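Away end at Landden, can we still get tickets on the day?

Posted 18 June 2020 in Football > Tickets and travel

My son and I want to follow Grotow away to Landden for the cup game in August. The club site says the visiting allocation is 531 seats, and members get first go. We are not members. I saw an older post saying you could pay at a window by the away turnstiles, but the Landden site only talks about e-tickets now. Does anyone know if the window still opens? Also, is there a dress rule in the small lounge next to the away stand? He lives in jeans.
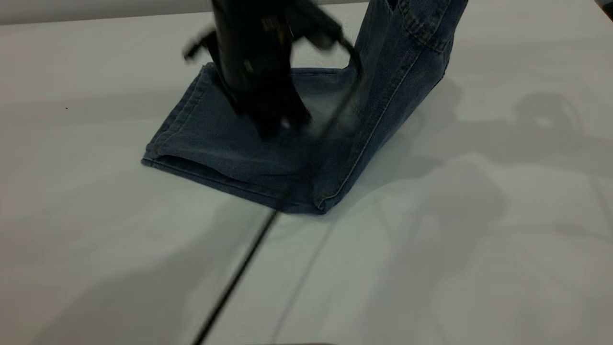

Blue denim jeans, one leg folded flat on a white tabletop.

Asked by: eastbank_dad

gatefour

The window opens for cup games if there are seats left after the members' sale. For league games it stays shut. Last season Grotow took 301 fans there on a wet Tuesday and there was plenty of room, but that was a league match and it was all online anyway.

What I would do is wait for the general sale, which normally starts a week after the members' sale, and buy then. If you leave it to the day you need to be at the window early. It is on the Cattaneo Road side, past the coach park. They took cards only when I last went. A junior ticket is sold with an adult one, so buy both together or the seats may be in different rows.

Do not buy in the home end. Stewards do check, and they will move you out if your boy is in a Grotow shirt.

The lounge has no rule on jeans that I ever saw. They do turn away work boots.

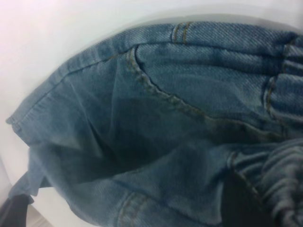 Can a ticket for the away end be passed to a friend?
Only through the ticket account it was bought on, up to noon on the day of the game.

Cidska_Red

just go, you'll get in. never been a problem for me

old_north_stand

The post above is fine for a league game but I would not risk it for the cup. Two years ago we had 600 seats and they went in the members' sale, so the window never opened. I drove home again.

If you join now as a junior and adult pair it costs $20 and you both go in the first sale. The form is on the Grotow site under Membership, not under Tickets. Allow a few days for the number to come through by email, and check the spam folder. You need that number to log in to the sale.

Parking at the ground is for pass holders on cup days. The lot behind the rail station is a 15 minute walk.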